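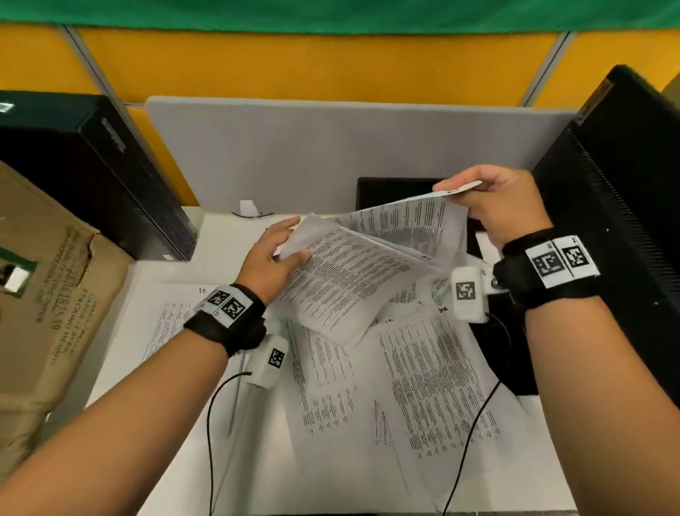 4.2 Length and layout of the printed tariff

Water is not a complicated thing to sell. It comes out of the tap, a meter turns, and at the end of the quarter somebody pays. The printed tariff, which sets out how much, has nevertheless grown in every revision we could find, and the 14 suppliers in our collection between them now need 1660 pages to say it. Almost all of those pages are set in small type and close columns, a format that rewards the patient reader and sends everyone else straight to the phone line. The usual way in is the one shown in Figure 4: one hand grips the lower left edge of the stack, the other lifts the upper right corner, and the sheets fan apart in the hope that a price will fall out. We call this reading by corner. Of the 520 customers who answered our survey, more described their own method in these terms than mentioned the table of contents, and several were surprised to learn that a table of contents was present.

Figure 4. Reading by corner.

The growth has not come from prices. A supplier's actual charges, stripped of their surroundings, would fit on one side of one sheet in every case we looked at. What grows is the part around them: definitions, exceptions, definitions used only in the exceptions, and notes to the tables. The Cendix tariff defines "premises" twice, and the two versions differ on whether a shed is included. We wrote to ask which applied. The reply quoted both and thanked us for our interest.

Lekemum is the extreme case. Its tariff began as a leaflet and passed through a booklet on its way to the present bound volume, gaining an appendix each time a complaint was upheld. This is easy to mock, and we did so freely in an earlier draft. The appendices do have a logic, however. Each one answers a question that a real customer once asked, and the supplier would like not to be asked it again. The trouble is that the next customer has no way of knowing which appendix holds the answer, so he calls, and his call in due course produces another appendix.

Tables deserve separate treatment. In the older tariffs a table held prices and the text explained them. In the newer ones the prices have moved into the notes and the table holds cross-references, so that a household wanting the charge for a second meter must go from row to note to clause and back. In the Senness tariff the shortest route to that figure passes through 11 clauses, one of which has been withdrawn but is kept in place so the numbering doesn't shift. Readers who reached the end of the route got the right price. Those who gave up halfway generally assumed the highest price they had passed, and budgeted for it, which may explain why Senness receives so few complaints about the size of its bills.

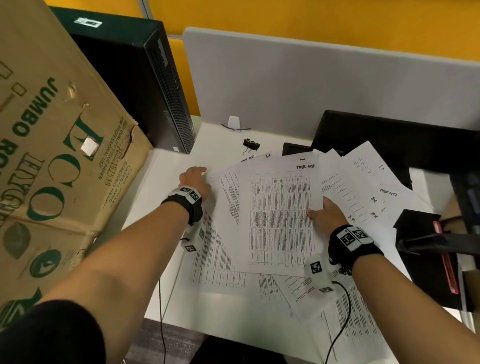
Why do suppliers still print the tariff at all? Their licenses require a paper copy to be sent to any customer who asks, and the paper copy is the one that counts if the two versions disagree.

They disagree fairly often. The online versions are corrected during the year, while the printed ones wait for the September run, and in the meantime an attentive customer can choose between them. Oral handles this by inserting a loose correction sheet into each booklet. It is a sensible practice with one weakness, as the sheet is the first thing to slide out when the booklet is opened. Survey respondents served by Oral tended to have either the booklet or the sheet. One had kept the sheet for two years under the impression that it was the whole tariff, and wrote warmly of its brevity.

We also looked at plain-language rewriting, the remedy most often proposed in the literature. Three suppliers had tried it. In each case the rewritten guide was clear, short and well liked, and in each case it carried a line on the inside cover stating that it had no legal effect and that customers should consult the full tariff. The guide was therefore added to the paper it had been meant to replace. Its readers did better on our comprehension items than readers of the full tariff, though a few of the things they had understood so well turned out to be out of date.

Page count alone is a poor measure of any of this. A long tariff with its prices at the front caused less trouble than a short one with its prices in the notes, and the distance between the question and the figure, counted in clauses, predicted a call to the supplier better than length did. Section 4.3 takes up that measure and applies it to the sewerage charges, where the definitions of rain begin.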